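3.2 Conservação dos fios e resistência do nó

Os fios de sutura utilizados nos ensaios foram mantidos em dois regimes de armazenamento, de modo a isolar o efeito da umidade relativa sobre a resistência à tração no nó. O primeiro lote permaneceu no depósito de Illilton, em embalagem primária íntegra; o segundo foi transferido em maio para a câmara climática Kover, regulada para 98% de umidade relativa. A contraprova de cada lote ficou retida no laboratório Hudec. O tecido de apoio corresponde ao tipo de incisão linear considerado no protocolo (Figura 5). 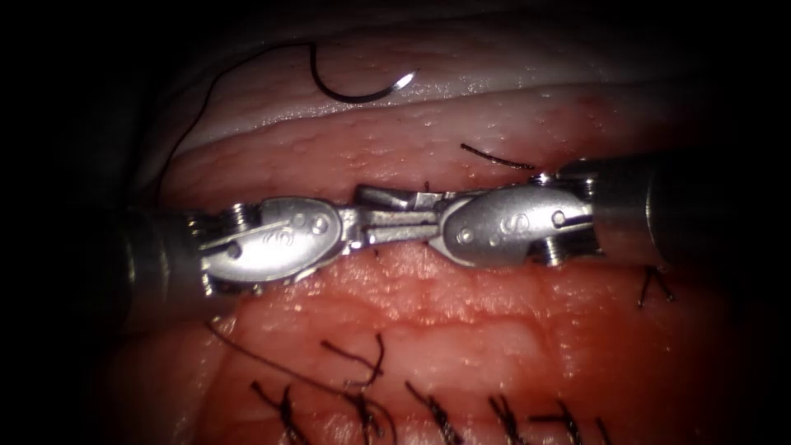
Figura 5. Incisão linear em tecido, com as garras de dois instrumentos sobrepostas acima dela.

A extração dos corpos de prova seguiu o plano de amostragem descrito na seção 2. Foram ensaiados 1691 segmentos, descartados aqueles cuja ruptura ocorreu junto às garras da máquina de tração. O diâmetro foi medido antes do carregamento, sem pré-tensão, e o valor adotado para cada segmento é a mediana das leituras. Segmentos com dobras permanentes decorrentes do acondicionamento foram tratados como categoria separada — a memória do material altera a geometria do nó e aumenta a dispersão dos resultados.
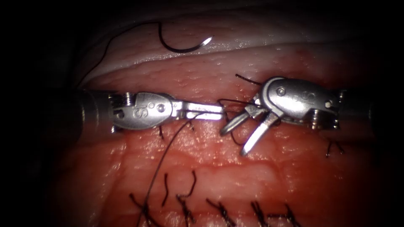 A perda de resistência no lote úmido concentrou-se nos fios absorvíveis trançados, com redução média de cerca de 5% em relação à contraprova. Nos monofilamentos não absorvíveis a diferença ficou dentro da incerteza do método. O modelo Clekton, ajustado por mínimos quadrados ponderados, reproduz a tendência observada, mas subestima a variância nos diâmetros menores. Uma explicação plausível é a hidrólise superficial nas regiões de contato entre filamentos, hipótese que os dados disponíveis não permitem confirmar.
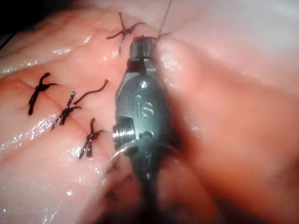 O efeito do revestimento foi avaliado em separado. Fios revestidos apresentaram menor atrito na primeira laçada e exigiram laçadas adicionais para que o nó não deslizasse antes da ruptura. O tempo de armazenamento, tomado como covariável, não alterou a ordenação entre os grupos. As curvas completas de carga e alongamento constam do apêndice 2.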